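Hasta working practice: hand-held grippers at the table

Gallery home | Working practice | Sturnov site | Contact

The Hasta group records everyday handling tasks with hand-held grippers, and the recordings are used to train robot arms. The work is done in ordinary rooms in Sturnov, on the tables people already have there. The rules on this page apply to all tray tasks. They were agreed in June by Kristýna Skála, Donal Mac Giolla and Vilém Šimek, and they replace the two-page sheet that used to be kept in the Filo folder. If you still have a copy of the sheet, please throw it away.

Before a session

The person whose home or workplace it is signs the consent form first. A form signed for one room does not cover another room in the same building.

Leave the surroundings alone. Bowls, bags, bottles and cables stay where the household keeps them. Move a thing only if it is in the way of your arms or could fall, and put it back afterwards. Letters, bank cards, medicine labels and family photographs are turned over or taken out of view, and the owner should be the one to do it.

Check both grippers with the jaws empty. The fingers should open and close evenly and the pads should sit flat. A pad that has started to lift at one end is changed, not glued. Write the change in the log with your initials.

What may go in the tray

Small household things that can be picked up without damage. Light items and heavier ones may be mixed.

No open blades, no needles, no glass that is already chipped. Nothing with liquid in it unless the cap is on tight.

Power adapters and chargers are allowed if they are unplugged and have an undamaged case. Grip them by the body and keep the prongs clear of the jaws. An adapter that has been dropped on a hard floor is taken out of the tray for good.

Batteries are allowed if the wrapper is whole. They are counted in and counted out, and the two numbers go in the log.

During a session

Work at the speed you would use with your bare hands. Rostislav Lukáč checks the recordings and sends back more of them for rushing than for anything else.

One task runs for no more than 15 minutes, then the grippers are put down. Two people may share a table but they do not share a tray.

If you drop something, carry on and pick it up with the gripper if you can reach it. Drops are kept in the recording — they are useful, and cutting them out makes more work at the checking stage. Stop at once if somebody who has not signed walks in, and tell the checker so that part can be removed.

Fingers stay on the handles. If a piece is stuck, put the gripper down, free it by hand, and begin that task again.

After a session

Each set is closed at 200 recordings. Bořivoj Pešek gives out the next set number, so please do not make up your own. Grippers go back in the Danzer case with the jaws closed.

Pictures of the work
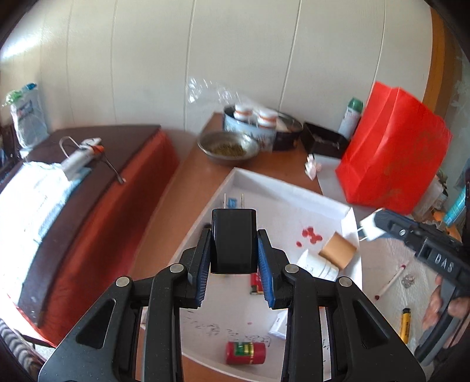

Page last changed: 11 October 2024

Tray task, two grippers. A black adapter is held by its body with the prongs pointing up, between the blue pads. The second gripper has a white adapter, prongs towards the tray wall.

Questions that come up

Does the tray have to be white? No. Any plain tray with low sides will do. If yours has writing on it, that is fine as long as it isn't a name or a telephone number.

Can I use my own adapters and chargers? Yes, under the same rules as above. List them in the log so that they come back to you and not to the store.

Can I rest the tray on my knees? No, it goes on a table or on the floor.

What if both grippers are holding something and I need a hand free? Put one item down in the tray first, then the gripper. Do not park a gripper on the table edge with something still in it.

Who decides if a thing is allowed? Ask Donal before the session. If he can't be reached, leave it out.

Changes since June

The rule on dropped adapters is new. The line about signing for each room has been reworded, after it was read in two different ways. Pad changes now go in the log and no longer on the label of the case.

Corrections to this page go to Kristýna Skála.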